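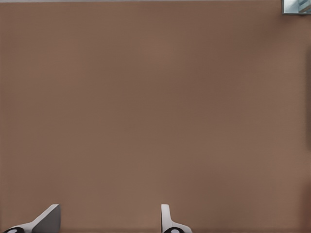

## Kemado Cell Planner, review after one season of use

Jae-hoon Ko and I used the simulator to plan the packing cell at Drirnov. The two-finger gripper renders cleanly: white fingers, black rounded parts at the base, soft shading. The brown work surface has a faint grain and almost no shadow on it, so judging height by eye is hard.

Our two packers now check programs at a desk before a shift – less lifting, more screen time. Both asked for paid training and got 19 hours each.

Export to the controller is slow. Error 1009 still has no entry in the manual.

Rating: good for layout, fair for training.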